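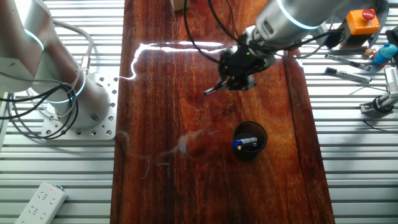
Gloss is the wrong default finish for a working table, and furniture makers should stop supplying it unless the buyer asks. A film finish is specified by sheen, and most retail tables are sold at the top of the scale because it photographs well under showroom lights. In an ordinary room the same coating acts as a poor mirror. The varnished reddish-brown top, with its white streak of reflected light zigzagging over the dark grain, shows the usual result: the reader moves the page or moves the lamp.

My own dining table, a Stillby, went from gloss to satin last August. It took 26 hours including curing time, and the colour lost a little depth. I accept that loss.

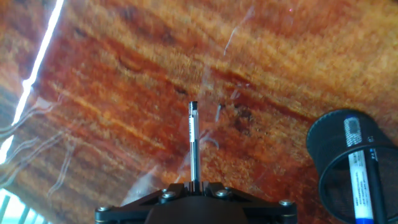
Streaky grain under glare, close up.

The standard defence is durability. Gloss varnish contains no flatting agent, so the film is marginally harder and clearer. The difference matters on a boat. On a desk, wear starts with fine scratches, and gloss displays them long before the film is at risk.
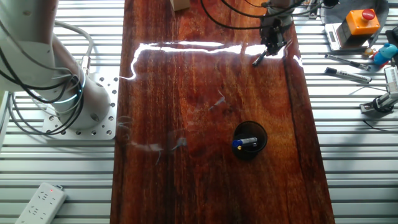 Repair is the stronger argument. A satin surface can be rubbed back locally and recoated with a fair chance of a match - gloss generally needs the whole panel done. Numano charged me $128 to refinish a single leaf. Labelling the sheen level on the price tag would cost makers very little.

Comments (2)

Krystyna Żak: Agree on desks. Disagree on sideboards, where the depth of colour is the point.

Pullen: Which grit before the satin coat?

Related
Oil or varnish for a kitchen bench
Rutkowska chairs, re-glued
Choosing a desk lamp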